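October, bench notebook, test kitchen

Batch 586, molasses ginger cookies, third change to the fat.

Started at 8:40 with the oven already at 350. Used the Virkia butter again, straight from the fridge this time, cut small and left on the counter while I weighed the dry stuff. Last batch the butter was too soft and the dough slumped before it ever got into the oven. Today it creamed up pale and held a peak on the paddle.

Swapped a quarter of the butter for shortening. Mizanur wanted half. I think half loses the taste, and the people at Nyanda who asked for this recipe want it to taste like butter first and ginger second. He can run half himself and we'll compare.

Dough was stiff. Chilled it for two hours, covered. Scooped with the small scoop, rolled in coarse sugar, two trays. Tray A on the middle rack, tray B on the lower rack. Turned both once.

Tray A: good cracks, edges set, centers still a bit puffy coming out. Flattened on cooling. Chewy.

Tray B: darker underneath, one side worse than the other. The back left of that oven still runs hot. Thilini moved the thermometer there and got a reading well over the dial. I've put tape on the door. Please don't bake anything with molasses on the lower rack until it's looked at.

Flavor: ginger is right now. Clove is too strong, cut by a third next time. Salt okay. The Grokura molasses is thinner than what we had before and I think it needs another spoonful of flour to make up for it. Didn't change that today, one thing at a time.

Thilini tried one from each tray and liked the dark ones better. Noted, but they'd be hard as a board by tomorrow.

Storage: half of tray A in the tin with a slice of bread, half in a plain bag. Check both tomorrow morning and again at the end of the week. Write the results under this entry and not on the whiteboard, the whiteboard got wiped last time.

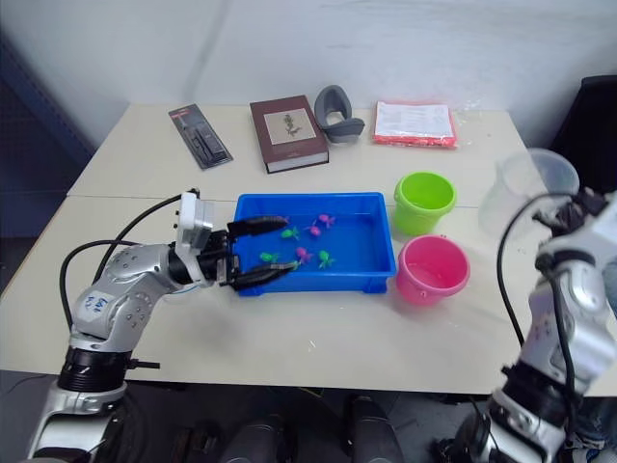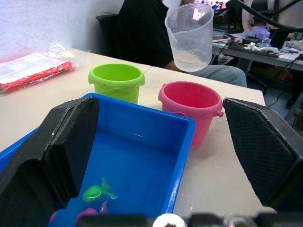
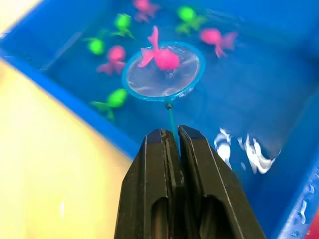

Shopping: coarse sugar is down to the last jar. Parchment, the full sheet size. More ground ginger, from the Jakska bag if they still carry it, the other one was dusty and had no kick. Eggs are fine.

For 587: same butter and shortening split, less clove, extra spoonful of flour, middle rack only. Mizanur to do the half and half version on the same day with the same scoop so the sizes match. Bake one tray at a time even though it's slower.

Also need to try freezing the rolled balls before the sugar goes on. When I sugared them first last year it turned to syrup in the freezer bag and they stuck together in a lump.

Mixer bowl is soaking, paddle is on the rack.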